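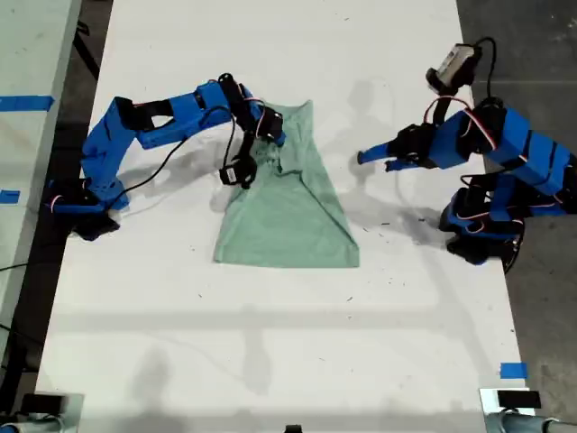

4 Einrichten und erste Näharbeiten

Schön, jetzt wird genäht! In Kapitel 3 haben Sie die Lastow 16 ausgepackt und den Anschiebetisch montiert, nun kommen Spule, Faden und die ersten Stiche an die Reihe. Nehmen Sie sich einen ruhigen Vormittag dafür. Wer die Schritte einmal in Ruhe durchgeht, hat sie beim dritten Einfädeln in den Fingern und braucht das Heft nur noch für die Zierstiche.

4.1 Der richtige Platz

Die Maschine läuft auf jedem festen, ebenen Tisch. Wichtig ist Platz links von der Nadel, denn dorthin wandert der fertige Teil der Arbeit. Bei Gardinen und Tischdecken macht das einen gewaltigen Unterschied: Hängt der Stoff über die Kante, zieht sein Gewicht an der Naht und die Stiche werden ungleich lang. Dagegen hilft ein zweiter Tisch oder notfalls ein Bügelbrett auf gleicher Höhe.

1. Stellen Sie die Maschine so auf, dass die Nadel vor Ihrer Körpermitte steht.
2. Prüfen Sie, ob alle vier Gummifüße aufliegen. Der Fuß hinten rechts lässt sich drehen und gleicht kleine Unebenheiten aus.
3. Legen Sie den Fußanlasser auf den Boden und verbinden Sie ihn mit der unteren Buchse an der rechten Seite.
4. Stecken Sie erst danach den Netzstecker ein.

VORSICHT
Hauptschalter immer auf 0 stellen, bevor Sie einfädeln, die Nadel wechseln oder den Nähfuß tauschen. Der Fußanlasser reagiert schon auf leichten Druck.

4.2 Unterfaden aufspulen

Verwenden Sie nur die mitgelieferten Kunststoffspulen oder das Nachkaufset von Tallov. Metallspulen sind etwas flacher und klappern im Greifer - das hört man sofort, und die Naht sieht man es leider auch an.

1. Garnrolle auf den liegenden Garnhalter stecken und mit der passenden Scheibe sichern. Die Scheibe soll knapp größer sein als die Rolle.
2. Faden durch die Führung A und einmal gegen den Uhrzeigersinn um die Vorspannung B legen.
3. Fadenende von innen durch das kleine Loch der Spule führen.
4. Spule auf den Spuler setzen und nach rechts drücken, bis es klickt.
5. Fadenende festhalten und den Fußanlasser langsam treten. Nach ein paar Umdrehungen anhalten und das Ende knapp über der Spule abschneiden.
6. Weiterspulen. Der Spuler stoppt von selbst, wenn die Spule voll ist.

Hinweis: Eine gute Spule ist fest und gleichmäßig gewickelt. Lässt sich der Faden mit dem Fingernagel leicht eindrücken, lag er nicht richtig in der Vorspannung. Dann lieber noch einmal von vorn, das geht ja schnell.

4.3 Spule einlegen

1. Nadel mit dem Handrad in die höchste Stellung bringen. Das Handrad immer zu sich hin drehen!
2. Klarsichtdeckel nach vorn abziehen.
3. Spule so einlegen, dass sich der Faden gegen den Uhrzeigersinn abwickelt.
4. Faden durch den Schlitz 1 und weiter nach links bis in den Schlitz 2 ziehen.
5. Etwa eine Handbreit Faden überstehen lassen und den Deckel wieder schließen.

4.4 Oberfaden einfädeln

Dieser Abschnitt löst erfahrungsgemäß die meisten Probleme, bevor sie entstehen. Schlaufen auf der Unterseite kommen nämlich fast immer vom Oberfaden.

1. Nähfuß anheben. Nur dann öffnen sich die Spannungsscheiben und nehmen den Faden auf.
2. Faden durch die rechte Rinne nach unten führen, um die Umlenkung herum und links wieder nach oben.
3. Von rechts nach links in den Fadenhebel einhängen. Ist der Hebel nicht zu sehen, drehen Sie am Handrad, bis er auftaucht.
4. Nach unten führen und hinter den Haken an der Nadelstange legen.
5. Von vorn nach hinten durch das Nadelöhr stecken.
6. Nähfuß senken und leicht am Faden ziehen. Jetzt muss deutlicher Widerstand zu spüren sein. Falls nicht, beginnen Sie wieder bei Schritt 1.

Zum Heraufholen des Unterfadens halten Sie den Oberfaden locker in der linken Hand und drehen das Handrad einmal ganz herum. Der Unterfaden kommt als kleine Schlinge nach oben. Beide Fäden unter dem Nähfuß nach hinten legen, fertig!

4.5 Nadel und Stoff

Ab Werk ist eine Universalnadel der Stärke 80 eingesetzt. Damit nähen Sie Baumwolle, Leinen und die meisten Mischgewebe. Für die übrigen Stoffe gilt:

Batist, Voile, feine Seide: Stärke 60 oder 70, Stichlänge 2
Jersey und Sweat: Jerseynadel 80, schmaler Zickzack oder Stich 5
Jeans und Canvas: Jeansnadel 100, Stichlänge 3
Beschichtete Stoffe: Mikrotexnadel 80, Gleitfuß (Zubehör)

Die Nadel wird mit der flachen Kolbenseite nach hinten bis zum Anschlag eingeschoben und festgeschraubt. Wechseln Sie sie großzügig. Eine stumpfe Nadel macht beim Einstechen ein leises Ploppen, und wer das einmal gehört hat, erkennt es immer wieder.

VORSICHT
Niemals über Stecknadeln nähen. Trifft die Nadel auf Metall, kann sie brechen, und die Splitter fliegen weit. Stecknadeln kurz vor dem Nähfuß herausziehen oder gleich Stoffklammern verwenden.

4.6 Probenaht und Fadenspannung

Jetzt kommt der schönste Teil. Schneiden Sie aus einem Baumwollrest einen Streifen zu und falten Sie ihn doppelt. Als Oberfaden nehmen Sie am besten eine andere Farbe als unten, dann lässt sich die Spannung auf einen Blick beurteilen.

1. Stich 1 wählen (Geradstich, Nadel Mitte), Stichlänge 2,5.
2. Spannungsrad auf 4 stellen.
3. Stoff unterlegen, Nähfuß senken, beide Fadenenden für die ersten Stiche nach hinten halten.
4. Langsam antreten und den Stoff nur führen. Den Transport übernimmt die Maschine.
5. Am Ende die Rückwärtstaste drücken, drei Stiche zurück und drei vor.

Ist die Unterfadenfarbe oben zu sehen, stellen Sie die Spannung eine halbe Stufe niedriger. Scheint der Oberfaden unten durch, eine halbe Stufe höher. Kräuselt sich ein dünner Stoff trotz passender Spannung, verkürzen Sie die Stichlänge und legen Sie Seidenpapier unter. Es wird mitgenäht und danach einfach abgerissen.

4.7 Erstes Projekt: eine Serviette

Mit einem quadratischen Zuschnitt von 400 mm Kantenlänge üben Sie gleich das Säumen und die Ecken mit. Und am Abend liegt etwas Selbstgenähtes auf dem Tisch!

1. Stoff vorwaschen und bügeln.
2. An allen Seiten 5 mm nach links umbügeln, dann weitere 10 mm.
3. Den zweiten Umschlag wieder aufklappen und die Ecken schräg abschneiden, damit sie beim Einschlagen nicht auftragen.
4. Alles wieder einschlagen und feststecken.
5. Knapp neben der inneren Bruchkante rundherum absteppen. An den Ecken Nadel im Stoff stehen lassen, Fuß heben, Stoff drehen, Fuß senken.
6. Fäden vernähen und den Saum von links bügeln.

Hinweis: Frisst die Maschine die Ecke beim Anfahren, beginnen Sie mitten auf einer geraden Kante. Das Schnittheft Cifuentes, das dem Zubehörbeutel beiliegt, enthält noch eine Variante mit Briefecken. Sie ist etwas kniffliger, sieht aber großartig aus.

4.8 Nach dem Nähen

Flusen aus dem Greiferraum mit dem Pinsel entfernen, und zwar nach jeweils 5 vollen Spulen, bei Fleece und Frottee öfter. Bitte nicht hineinpusten, die Feuchtigkeit setzt dem Metall zu. Für das Gelenk der Nadelstange genügt ein Tropfen Nähmaschinenöl nach 40 Betriebsstunden. Der Greifer selbst läuft trocken und wird nicht geölt.

Nähfuß mit einem Stoffrest darunter senken, Netzstecker ziehen, Haube auflegen. Ersatznadeln und Spulen erhalten Sie über das Servicelager Mirkositz, die Bestellnummern stehen in Kapitel 9.

Weiter mit Kapitel 5: Knopflöcher in einem Durchgang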